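Robots on dusting duty, and I'm keeping my cloth for now

I've been promised a robot that does my chores since I was a kid, so when I heard Stolley was opening its doors on Saturday to show how its household machines are coming along, I cleared my morning and went. (There was coffee. I'd have gone anyway.)

The project is called Holtunetti, and the idea is simple enough: give an arm with a gripper the boring jobs in an ordinary room and see how many it can finish without a person stepping in. Tidying a shelf, wiping a ledge, putting a cup back where it came from. It ran through 30 small jobs while I was there and finished most of them, which is way better than I expected!

Speed is another story. One mug took three minutes to get from a table to a shelf, and I caught myself leaning forward like I was watching a penalty kick. The team told us they've logged 3,219 tries at chores like that one since August, and that soft stuff is still the hardest. Socks, dish towels, anything that flops.

Shelves are tricky too, they said, especially the kind with thin rods and narrow gaps, where a thick finger has to come in at just the right slant.
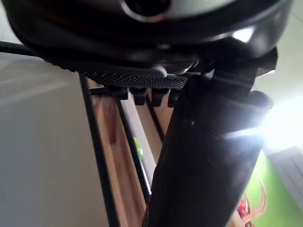
I asked whether any of it would be in stores soon and got a very polite smile. Kulden, the warehouse outfit across town, is trying two of the arms for restocking first, and homes come later. A warehouse shelf stays put, I guess, and mine has a cat on it.

The next open morning is at Pangilinan Hall, doors at 10, and they're planning to try laundry. I'm bringing a fitted sheet.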